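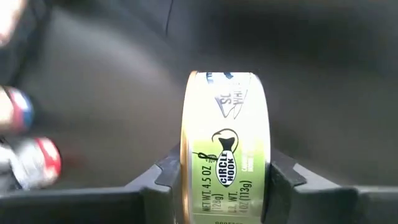
Circle Hook tuna, 4.5 oz (128g) on the label, 4 oz (113g) drained.

I have wanted to go to the Larkeck tinned food fair for years, and this November I finally got myself on the early train and went. Doors opened at ten and by five past I had a tote bag, a paper map and absolutely no plan. Bliss!

It fills the old Vasconcelos hall by the river, a long brick building with a lovely high roof and terrible acoustics. There were 60 stands this year according to the map, most of them fish, with a corner for fruit in syrup and one brave table doing nothing but chestnuts. I went straight for the fish and stayed there until lunch.

What I enjoyed most was the shelf of tins from abroad, put together by a collectors' club called Tultance. They bring a different part of their collection each time, and this year it was tuna. I could have spent all day on the labels alone. The pale green one at the top of this page was my favourite, with its black fish and the brand name running along the body in white capitals, and a fishing hook drawn over it — such a simple bit of drawing, and it even has a thin line with a little knot in it. I do like a label that gives you both weights too. Net weight is everything in the tin, drained weight is what ends up on your toast, and once you start comparing the two you can't stop. I went home and did my whole cupboard.

After that I queued for the seaming demonstration, run by a small firm called Pledix who mend old canning machines. They had a hand-cranked one bolted to a bench and let us close our own tins (empty ones, for obvious reasons). You put the lid on, turn the handle, and the edge of the lid folds down over the body and gets pressed flat. Mine came out slightly wonky. The man behind me did a perfect one and was unbearable about it, and quite right too.

Lunch was sardines on toast with pickled onions, eaten standing up at a barrel. Then a talk on how to read the codes stamped on lids, which was packed — I sat on a windowsill and took 12 pages of notes, some of which I can read.

A few practical things if you fancy it next year. Take cash, as the smaller stands don't do cards. Take a proper bag with wide handles, as tins get heavy faster than you'd think. The hall is chilly until midday, so keep your coat on. The cloakroom only has 100 pegs and they were gone by eleven. Trains back run until early evening, and the walk to the station takes you along the river, past a very good bakery.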